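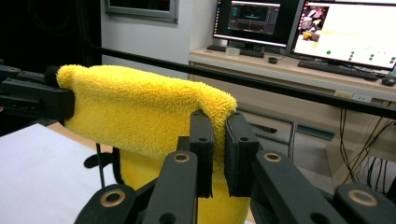
Figure 5. A yellow microfiber towel from the long-pile group, folded over a black bar.

4.2 Why the fluffy towels were harder to hang

I went into this part of the study thinking that thick towels would be the easy ones. They have some weight to them, they don't float around when you lift them, and you can find the edge with your eyes closed. Gilmar Araújo, who hung more towels than any of us, told me on the first Sunday that I was wrong, and he was right!

The trouble is the pile. With a thin dish towel, what you see is what you get: the hem is a line, and if the line is straight along the bar, the towel is straight. With a shaggy microfiber towel like the one in Figure 5, the hem is buried in curls. People would pinch a corner, pull, and feel the fluff give a little before the cloth underneath moved at all. Several of them told us they thought they had fixed the fold and then saw that the corner was still sticking up (our notes from July are full of little drawings of corners).

We logged 579 hangings in the Flirkcombe set, done by 26 people in their own kitchens and laundry rooms. We asked everyone to hang each towel the way they would on a normal day, so we gave no rules about which side should be longer. What we did score was whether the fold lay flat on the bar and whether the person went back to touch the towel again after letting go. I'll call that second thing a "return" from now on.

Returns were where the long-pile towels stood out. People came back to them over and over, mostly to smooth the top of the fold or tug one end down. Lindalva Moura had a nice name for this in her coding notes – "petting" – and we nearly kept it for the paper. She also pointed out that some of the petting did nothing for the fold. The towel was soft and people liked touching it, so I don't think every return should be read as a correction, and we left that question open in the Prurance scoring sheet.

Bars that sloped made things worse, as you would expect. On a level bar a bulky fold mostly sat where it was put. On a sloping one, people worried about it sliding and bunched the cloth up toward the high end, and the fold got even thicker there. Seven of our participants switched to hanging from the middle out, which seemed to help, though seven people is too few for me to lean on. We come back to them in Section 5.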